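Gullgate Community Help
Home organisation and storage

Sorting thin rods and sticks into coloured bins
Posted by Themba Nkuna, Jun 7, 2025

I am responsible for the activity cupboard at our neighbourhood centre and would appreciate advice on storing long, thin items. We have a number of rods and craft sticks, some wooden and some grey or grey-green, which are presently kept with everything else. The bins available to us are plastic, with rounded sides, in teal, mint green and orange. The larger ones have an oval handle opening in the side.
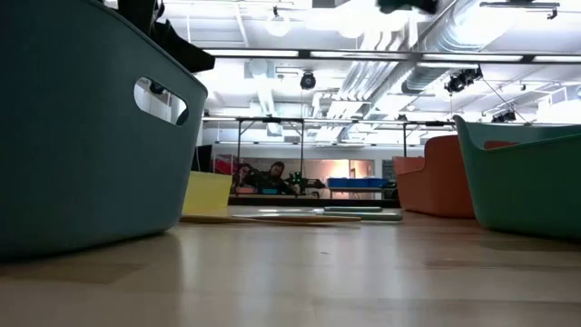 My proposal is to assign one colour of bin to each kind of item, so that members may return things without asking. The difficulty is that the rods do not lie flat in a rounded bin, and when stood on end they lean over the rim. Our shelf is 55 cm deep and cannot be changed before October. Is there an accepted method?

Stoter Household Desk

Thank you for your enquiry. We recommend the following procedure.

Place all the bins on the floor before beginning, with clear space between them. Sort by length first and by colour second. Rods that are longer than the bin is deep should be tied in small bundles with a cotton tape and stood upright against one side. A folded towel in the bottom will keep the ends from sliding.

Members are asked not to pass rods through the handle openings, as this makes the bin awkward to lift. 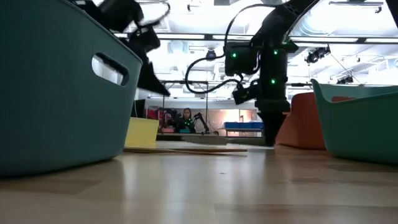 Labelling

Colour alone is not a sufficient label. Some members will have difficulty telling teal from mint green, particularly in a dim cupboard. Please attach a written label to the front of each bin, below the rim, and keep a matching list inside the cupboard door. Short sticks may go in a lidded box on the shelf.

Kekana

Agree with the labels. We used teal for everything at our hall and it was a muddle.

Prunberg Residents' Office

A tall, narrow umbrella stand would also be suitable for the longest rods. Ours cost $19 and has been satisfactory. Please measure the cupboard door before purchasing.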